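Workshop notebook, 01/03/2024

Glue day on the music stands, finally. I got in early and mixed hide glue the way Soledad Castellanos taught me, soaking the granules overnight and bringing the pot up slowly, and I have to say it behaved beautifully (for once!). The Beneš clamps are lovely things but the pads leave a ring on soft maple, so please use the cork scraps from the blue tin.

Kenji, your lip on stand four is 40 mm deep and the drawing says 51. I rather like it, so I've left it – have a look and tell me what you think.
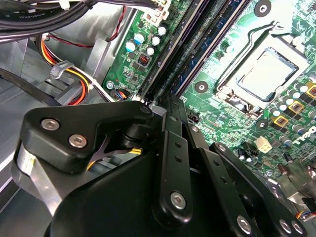
Finish tests

Three coats of the Vondura oil on the offcuts, a day between each. The second coat went on too thick and stayed tacky along the end grain, my own fault for chatting with Wendell Begay while I wiped. I sanded with 400 after that and it came up nicely. Nga prefers the shellac and she may well be right. 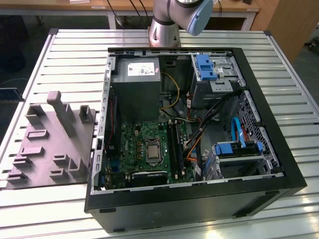 Open tower on the slotted table.

Still to do: order felt from Jusbridge, ask Reginald whether the choir wants the desks tilted a bit more, and sweep under the bandsaw.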